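## Keeping the planner from grabbing the wrong bowl

Grisa will happily plan a grasp on anything you hand it, including the table. Two settings fix most of that.

1. Open `scene.yaml` and give every object its own name. `bowl_red` and `bowl_blue` are fine. `bowl` and `bowl_2` are how Ewan Moncrieff lost an October.
2. Set `plan.max_samples` to 800. The default of 200 gives up early and blames your URDF. Going to 2,000 mostly buys you time for coffee.
3. Run the check before you let the arm close on anything:

```
grisa check --scene dining --target bowl_blue --hover
```

With `--hover`, the plan stops with the fingers over the table, so you can argue with it first.

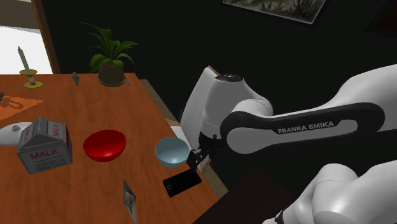
If the target name printed in the log is the one you typed, drop `--hover` and run it again. If it says `phone`, go back to step 1.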